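Home | Docs | Releases | Issues | Contact

Hirlow snack sorting set: data card

Last edited 6th July. Maintained by the Lornier bench group.

What this is

Recordings of robot grippers working with wrapped snacks and clear plastic bins on a round turning base. There are 162 episodes in the release. We kept 50 more out of it because we couldn't agree on whether they passed, and we would sooner admit that than slip them in.

A word on "good practice"

We wrote the rules below after reading a lot of data cards that claim to follow best practice and never say whose. Ours come from the Nicholas checklist, version 6, minus the parts we think are padding. The checklist asks for a "safety statement" and accepts a single sentence. We don't consider a sentence a safeguard.
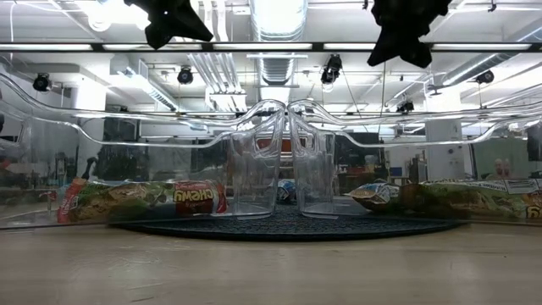
Clear plastic gets its own rule. An episode with transparent bins may not be labeled from one view. Two views must agree on which bin an item ended up in, and if they don't, the label is "unknown". Labelers hate this and the numbers look worse for it. Fine.

Other rules we enforce:

- No success label while the gripper is still touching the item.
- A bar lying across a divider is a fail, however close it looks.
- Hands stay outside the rails while the arms are powered.
- After any change to a camera mount, recalibrate and start a new batch.
- Do not delete failed episodes. Mark them.

Rules we dropped in February: the "natural motion" score, which no two labelers gave the same way, and the 10 point cleanliness rating for the table, which measured mood.

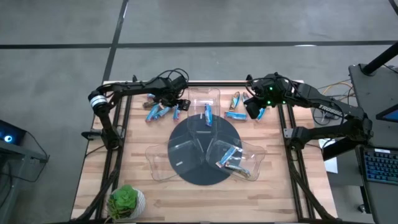 Ela's reviewers wrote back that a two-view rule only moves the guessing around, as both views can be wrong together when the walls are clear. We think they have a point. The rule stays until someone shows us a cheaper one that fails less.

Known limits

One kind of task, stiff wrappers and soft ones treated alike. Please don't cite this set as evidence that anything is safe near people. It wasn't built to test that.

Comments (3)

gridnote: Why is "unknown" left out of the success rate? That flatters you.

Lornier bench: Fair. Both rates will be in the next release.

palletjack: Finally a card that says what got thrown out. Still want to see the 50.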